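April 28, 2021

Second round of the sourdough trial, and I'm writing this up while the last loaf cools because I know what my memory is like by morning. Milagros asked for everything in one place so she doesn't have to go digging through my scraps of paper again (fair enough!).

Starter was fed last night with the Escobar rye, 100 g flour to 100 g water, and left on the shelf over the sink. It had come up nicely by the time I got in, with a good sour apple smell and plenty of bubbles down the side of the jar. The plain white starter was slower, as usual, and I ended up giving it two more hours and a warmer spot.

Made 6 loaves, three from each. The rye ones were lovely to handle, a bit sticky, but they held their shape when I turned them out. The white ones spread more than I'd like - I think I rushed the folding, and Arnulfo, who was watching over my shoulder, thinks I had too much water in there. He may well be right. I'll drop it a little next time and see.

Oven ran hot again on the left side. Baked at 219 C, 51 minutes for the big rye, and turned it halfway. Fiachra, if you're reading this, please have a look at that door seal when you're back from Skaltport. 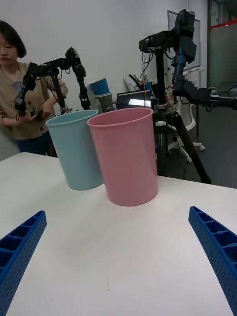 The two cups, blue and pink, on the white table.

Still to do: slice and taste with Segundo, weigh the cooled loaves, order more rye before June. Feed both starters tonight!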